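Handheld gripper budget, sanity check please
August 2019

brarkolik_mike
We have 853 dollars left for hand grippers and the quote for a second pair is 789. Does that leave enough for spare finger pads? We're doing snack pickups, all wrappers and tubs. 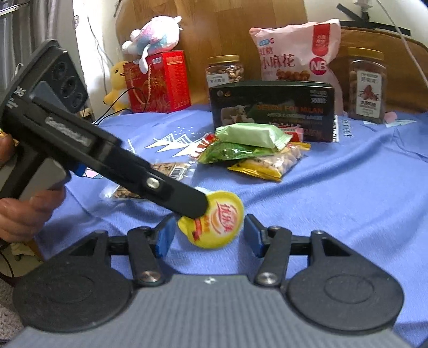
Yellow-lid cup, blue pads

Gandell77
Don't do it! Get one gripper and put the other 300 or so into pads and screws. We blew through 17 pads by January.

konrad_h
Disagree with Gandell77. One gripper means one person working and everybody else watching, and you pay those folks either way. Buy the pair.

Gandell77
Sure, until a pad tears and both people are watching lol

brarkolik_mike
Ha, fair. Shiny wrappers are my big worry, so here's the pile I'm budgeting for. 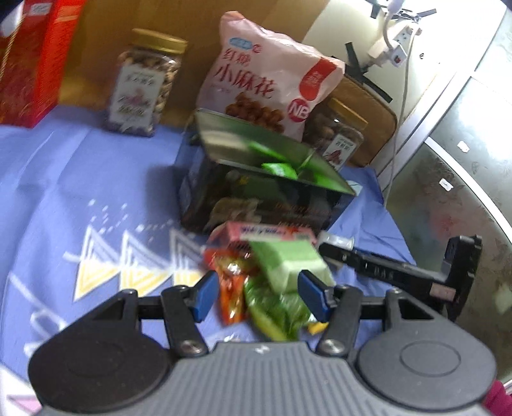 Snack pile in front of the black box

citomine_jo
Ask for pads in the same quote, Schwaiger knocked a bit off ours when we did. And keep the 64 bucks for shipping, it always creeps up.

konrad_h
+1 on asking. Still buy the pair.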